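# Keeping the Hands Working at Noiphan

The first job of the morning at Noiphan is done with a flashlight and a cotton rag. Kulap Chaiyaporn starts at the shoulder of each arm and works down, wiping the joints and looking for grit. She gets to the hands last, and they take the longest.

The cell has two arms, and the arms themselves are not much trouble. She has logged 954 hours on the left one without opening it up. The hands are another matter. Each has its own cables, its own small joints and a wrist connector that can work itself slack over a week of lifting and turning. When a finger starts to lag, she checks the connector before anything else.

"People want to go straight to the software," Chaiyaporn says. "I go to the plug."

She keeps the tightening values on a card taped inside a drawer, along with a list of spare parts. Fingertips are at the top of the list. She ordered 210 in December and expects to order again before summer. Worn tips slide on smooth things and snag on cloth, so she swaps them as a set, even when only one looks bad.

Cables are routed by hand and checked by hand. Her rule is that a cable needs enough slack for the full turn of the wrist and no more than that. She runs each arm through its widest motion at low speed, stops it at both ends and looks at where the wires go. The whole check takes 10 minutes a side if nothing needs moving.

The wrist views get a check of their own. The wide lens takes in a lot of the room, and she wants the fingers and the work both in view before a session starts. A lens that has been bumped even slightly gets remounted and calibrated again.

After that come the practice objects. Rigid ones are easy to judge, because they stay where they are put. Flowers and fabric bend, bunch up and hide their own edges.

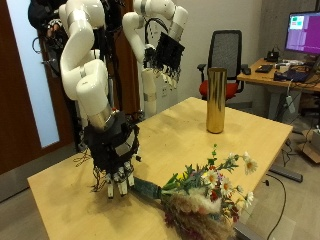
A bouquet and a vase on the table, then cloth, from the wrist.

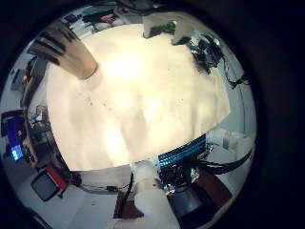 Chaiyaporn came to Noiphan from Clillholm, where she looked after packing machines that made the same move all day. The habits carried over. She still writes faults in a paper notebook, one line each, and the current one is up to entry 161. Most of the lines are dull: connector reseated, tip replaced, cable moved.

The last thing she does before handing over the cell is press the stop button with both arms moving. Then she resets it, signs the sheet and goes to wash the grease off her hands.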